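The Cup That Does Not Break

Steel cups were once for camping and hospitals. Now they stand on restaurant tables, and people are learning again how to keep them.

By Rawan Ghanem
January 17, 2018

In the back kitchen of Lisora, a small restaurant with 30 seats, the first sound of the morning is metal. Tincuța Rusu takes the cups from the drying shelf and puts them on the counter one after another, and each of them gives a short, clear note. She knows by this note if a cup has been dented during the evening. I could not hear any difference, although she let me try several times.

Rusu changed from glass to steel in June. Before that she bought new tumblers almost every month, and she kept the receipts in a drawer which she did not like to open. "A glass breaks, and then you throw away also the ice, and the lemons, and everything that was near it," she told me. "With steel I pick it up from the floor and I wash it."

Her cups are of the simplest kind, with straight sides, no handle and nothing printed on them. They come from Munteanu, a family workshop that for many years made parts for milking equipment and started with tableware only when the dairy farms in the valley began to close. Tudor Căpraru runs the pressing room there. He showed me a flat disc of steel, as big as a saucer, and then the same disc after each pull of the press, when it becomes deeper and more narrow, until it is a cup. It takes 5 pulls. If one tries to do it in fewer, the wall tears close to the bottom.

The workshop finished 700 cups in the week when I visited, and 555 of them went out. The others stayed behind on a long table because of scratches. Căpraru does not melt these down. He sells them at the gate for a low price, and people from the village use them for seedlings, for brushes and for measuring chicken feed.

A polished surface is a difficult thing to live with. It shows the window, the lamp, your own face made thin, and every fingerprint. Hryhorii Harasym, who teaches metalwork at the evening school in Badutholm, asks his students to draw a steel cylinder before he permits them to make one. They always begin with gray, he told me, and then they look longer and find that there is almost no gray in it, only dark bands beside very light ones. He himself drinks his tea from an enamel mug. Steel burns his lips.

This is the most common complaint, and it is a fair one. A cup with a single wall takes the temperature of the drink at once. With cold water it is a pleasure, and in summer the outside becomes wet in a few minutes and leaves a ring on the table. With coffee it is less of a pleasure. Double walls solve the problem, but such a cup is heavier and holds less, and Rusu finds that they do not stack well on her shelf.

The other complaint is the noise. Set down on stone or on a hard white counter, a steel cup makes everybody look up. At Lisora there are felt rounds under the cups at dinner. Tincuța Crăciun, who owns the kitchen shop Trallia, prefers foam. She cuts rings from soft sheets, a little wider than the base, so that the cup stands quietly and cannot slide. The color she sells most is red. It can be found easily in a drawer, and it also looks well next to the metal.

Crăciun gave me advice for the care of the cups, and I have followed it at home. Wash them by hand with ordinary dish soap and a soft cloth. Never use steel wool, even on tea stains; for these she leaves baking soda and warm water in the cup overnight. Dry it immediately, the inside first. White spots from hard water go away with a little vinegar, but it must be rinsed well, or the next glass of milk will have an interesting taste.

I bought two cups from the scratched table at the Munteanu gate. One is now in the bathroom with the toothbrushes. The other I use every day for water, and on its side there is a fine line, as long as a fingernail, that I look for with my thumb when I am reading. 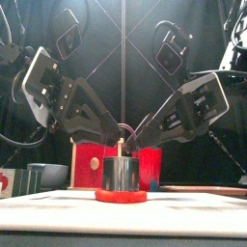 A straight-sided stainless-steel cup on a red foam ring.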